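Gripper keeps losing or folding soft fabric when sorting hats into bins -- finger geometry or grasp point?

Asked in: Home and Workshop Builds > Grippers and End Effectors
Viewed 1,099 times

We are building a two-arm sorting cell in a shared workshop. Each arm has a parallel gripper with printed fingers on an Asik servo, running off a Maton controller. The job is to pick up fabric hats and put each one in the correct bin by colour. Rigid objects are fine. Over 447 logged attempts with hats, most of the failures are on release: the hat comes down on the rim and hangs there.

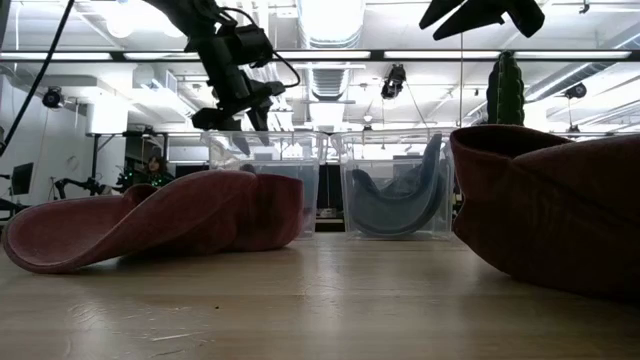 Grasp selection is currently the highest point in the depth map, with the fingers closing on a vertical approach. It works acceptably on a hat sitting crown up and badly on anything else. The red one on its side at left is a typical bad start, as the highest point could be brim or crown depending on how the fabric has slumped. The grey-blue hat lying in the right bin has one part of its brim standing nearly to the rim, and anything placed on top of it catches there. Should I be changing the fingers or the grasp point? Finger pads are bare plastic at the moment. Budget is limited.

Answer 1 (accepted, 14 votes)

Grasp point first. Highest point is a reasonable rule for boxes and a poor one for cloth. Segment the brim edge and pinch there, with the fingers closing across the edge so that you have one or two layers between the pads and no more. Then raise the release height. You want the lowest hanging point of the hat clear of the rim before the arm moves laterally, and that hang depth changes with every grasp, so measure it after the lift instead of using a constant.

Also slow down the transfer.
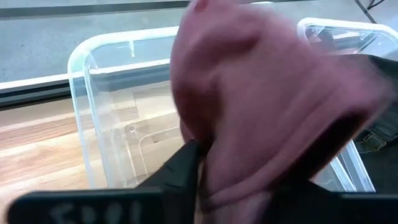 Hang geometry is what your wrist camera should be giving you, and at the moment I doubt you are using it for that. In the second picture the fingers have the pink fabric at its lower end and the rest is spread up and to the right, with a flap reaching over toward the other bin. The cloth is also blurred, so I would not trust a contour taken from it. Pause 0.3 s after the lift, take the image, then compute clearance. Shorter exposure helps if you have the light, and by the look of that ceiling you do.

For pads, thin silicone sheet from any hobby supplier, glued with a flexible adhesive. Wipe it down regularly, as lint kills the friction.

Answer 2 (3 votes)

Get a suction cup. Much easier than fingers.

Comment: Not on woven fabric, it leaks straight through. You would need a high-flow blower and it would still drop the floppy ones.

Answer 3

I had the same trouble with gloves on a Chornovol kit arm. Changed from flat fingers to ones with a 19 mm wide tip and a slight inward curve, and lowered the closing current so the servo didn't stall. The Grimico firmware has a current limit setting under motor parameters, no idea whether Maton exposes one. Didn't touch the grasp point. Misses went down but I never kept proper numbers.

Comment from asker: Maton does expose it. Trying the brim edge first -- will report back once the pads have cured.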